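Workshop Tips: Keeping a Pair of Hand-Held Grippers in Shape

By Dagim Tsegaye

These notes cover the two hand-held grippers on the Tratgate bench, the ones with printed fingers and padded jaws. Most of the upkeep comes down to pads, screws and cables, and none of it takes special tools. Do it at the bench before the first run of the day. 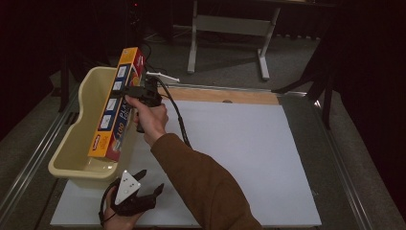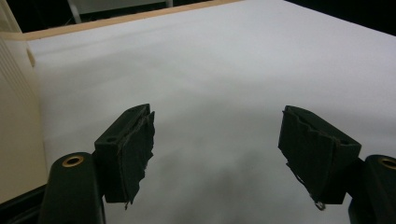
Pads first. The fabric on the inner faces takes all the wear, and a frayed edge will get worse every time something stiff is pulled out of the jaws. Trim loose threads with small scissors. Don't pull them, or the whole edge can lift. If you can see bare plastic through the weave, the pad is done and both sides should be replaced together. One new pad against one old pad makes boxes twist when you pick them up.

To change a pad:

Take the finger off its mount and lay it flat.
Peel the old fabric from the top down. Warm it with a hair dryer on low if it resists, and keep the dryer moving so the plastic doesn't soften.
Wipe off the leftover glue with rubbing alcohol and let the face dry.
Cut the new piece a little long, press it down from the middle outward, and wrap the ends around the back.
Leave it under a clamp overnight.

I use Allero cloth tape under the fabric. The cheap stuff creeps in the summer. On the left-hand unit the last set of pads went 574 grabs by the log, and the set before that went 1,074. The shorter run was mostly cardboard with sharp corners.

Screws. The fingers fasten through holes in the plastic, and it is easy to strip them. Use a hand driver and stop when the head seats. If a screw keeps turning without getting tight, don't go up a size. Fill the hole, let it cure, and drill it again. Brass inserts hold up much better than bare plastic, but check that they sit flush. One that has crept up can be pushed back with a soldering iron at a low setting.

Cables. Leave enough slack for the full lift, then hold the gripper as high as you'll ever need it and see whether the plug moves. If it does, the cable needs more slack or a tie near the grip. Keep the loop behind your wrist. Replace any cable that cuts out when you bend it, even if it comes back.

Markers. If your gripper has a marker plate on top, clean it with a dry lint-free cloth. Glass cleaner leaves a shine that can throw off tracking. A scratched plate should be reprinted on matte stock. Ours come from Prutureck in packs of 18, and I store the spares flat in a folder.

Checking the jaws. Open them all the way over a plain white sheet and look straight down. The fingers should sit at matching angles. If one leans in further, loosen its mount, square it up and tighten it again. Then close them slowly on a pencil. It should stay put without rolling.

A long, light box makes a good final test. Pick it up near one end, hold it upright over a bin and count to ten. If it slides, wipe the pads with a damp cloth, let them dry and try again before you touch the force setting.

Write the pad changes down, with the grab count and which unit it was. The Arango sheet taped inside the drawer has a column for it.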